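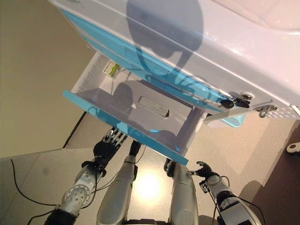

Botond Hajdu wrote in to ask why his team's robot gets the drawer open every time in practice and then can't close it on demo day. Same code, he says, same drawer, 25 good runs the night before.

Ok so. Closing is its own task. Most clubs write it as "opening, played backwards" and it isn't that. What we do at Pascu for the drawer round:

Park first. Robot squared up to the drawer front, both hands low, fingers half open. Tape the floor where the feet go.

Keys. If they hang from the lock, teach the hand to stay clear of them. A snagged key ends the run and Trirkix judges don't give restarts.

Lights. Check your own shadow. Ours trained under side lamps, then the gym had overheads and the depth readings in the drawer went all over teh place. Record under both – at least 5 sets each.

Push. Two hands, flat fingers, near the ends of the drawer front. Slow. One hand in the middle works too but ours skews.

Stop on force, not on distance. Set the limit low, go up in small steps. We ended at 938 in the Wurano config, yours will be diffrent.

Cables last. Tie down anything trailing off the arms, leave slack at the elbow. Then run it again from the tape.

Log every run, even the bad ones. Upload closes at noon.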